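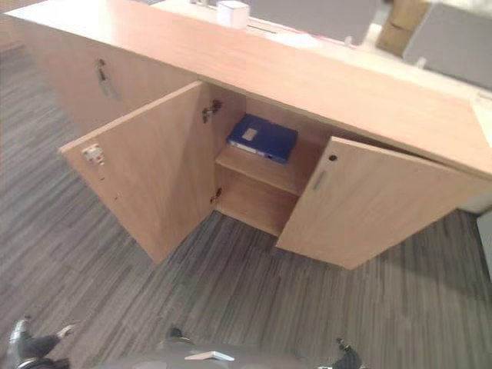
Joltgate moves its files to shared cabinets

The Cetbridge office of Joltgate has started to put its paper records into low wooden cabinets, in place of the open racks which were used before. The work began in October and the first part took two mornings.

According to office manager Neelam Grewal, the company had 1,339 folders on the old racks. Many of them were for closed projects and went to the archive in Dundari. The rest are now sorted by client and put into box files.

"Before, a person could search for one contract for ten minutes," Grewal said. "Now every client has a shelf, and the shelf has a door."

Each cabinet has a lock, and the keys are kept at the front desk. Staff are asked to close the doors after use, as the walkway beside the cabinets is narrow.
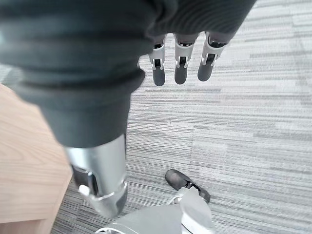

What comes next

The accounts team will move its papers next month. Selvaraj Munasinghe, who leads that team, would like the invoices to stay near his desks, and this question is still open.

Labels for the new shelves were ordered from Yadav, a local print shop. Some 10 boxes still wait for a label.

2 comments | Share

Recent items
Dundari archive changes its opening hours
Anjana Matubbar joins the Cetbridge front desk
Parking behind the office: new rules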